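Home > Guides > Small Spaces

How to use a mesh desk organiser for boxes, leaflets and other flat things

By Dayana Barrera
Updated 24 October 2024

A wire-mesh organiser is sold for paper, but it will hold most things that are taller than they are thick. I keep one on a side table for the small boxes that used to pile up there: appliance parts, spare cables, things waiting to go back to the shop. The method is the same if you only have post and notebooks to deal with.

You will need

A mesh organiser with upright compartments
A soft cloth and a little washing-up liquid
A tape measure
Four stick-on felt or rubber feet
Whatever you plan to store

1. Measure before you buy

Measure the thickness of the fattest box you want to keep, then look for a compartment slightly wider. Check the inside measurement, as many sellers only list the outside. The Stovier one I had before was advertised as 13 cm deep and had a good deal less than that to use once the dividers were in.

Height matters less. A box can stick out of the top as long as more than half of it is below the rim.

2. Clean the mesh and check the corners

New mesh often has a thin oily film on it. Wipe it with warm water and a drop of washing-up liquid, then dry it well, going into the joints where the wires meet the rim. Run a finger carefully along the top edge. If a wire end is sticking out, bend it back with pliers. A sharp end will scratch a printed box and snag a sleeve.

3. Stick the feet on

Turn the organiser over and put a foot at each corner. Press each one down for a count of ten. On a white table this is worth doing even if the base feels smooth, because coated wire can leave grey marks that are slow to rub off.

4. Choose the spot

Push the table up to the wall first and make sure it doesn't rock. Then set the organiser down with the compartments facing you, leaving a hand's width free on both sides so that you can lift it out. If you keep plants on the same table, put the low ones on one side and anything tall or feathery on the other. Artificial ones are easier here — there is no watering to do next to cardboard.

5. Put the first box in

Start with the front compartment. Stand the box on its short end with the printed side where you can read it, and lower it in with a hand on each side. If you drop it in from above, the bottom corners catch on the mesh and crush.

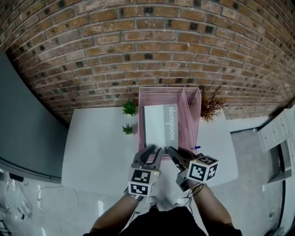
The Honeycook box upright in the front compartment, with the rear one still free.

A slight lean is fine. If the box tips so far that it rests on the rim, the compartment is too wide for it. Fold a piece of card in 2 and slide it down behind the box, or move something flat in beside it.

6. Fill the back

The rear compartment is for things you need less often. Instruction leaflets, large envelopes and a spare notepad all do well there. Put the tallest at the very back so that nothing hides behind it. Anything heavier than a full paperback should go as low as possible, and in the middle.

Leave some room. When a compartment is packed tight you have to hold the organiser down with one hand to get anything out with the other.

7. Go through it now and then

I empty mine in February and again in the autumn. Leaflets for things I no longer own go in the recycling, and empty boxes are flattened unless the guarantee asks for the original packaging. Dust the mesh with a dry paintbrush while it is empty.

Common problems

The organiser slides when you pull a box out. The feet are dusty or one has come off. Wipe them, or replace all four.

Small things fall through. Pens are usually fine but caps and clips are not. Cut a piece of card to fit the floor of the compartment — 120 gsm is too thin and curls, so use the back of a notepad.

The dividers bow outwards. There is too much weight on one side. Take everything out, press the divider straight and share the load between the compartments.

More in Small Spaces
Sorting a drawer of cables
Shelves for a narrow hall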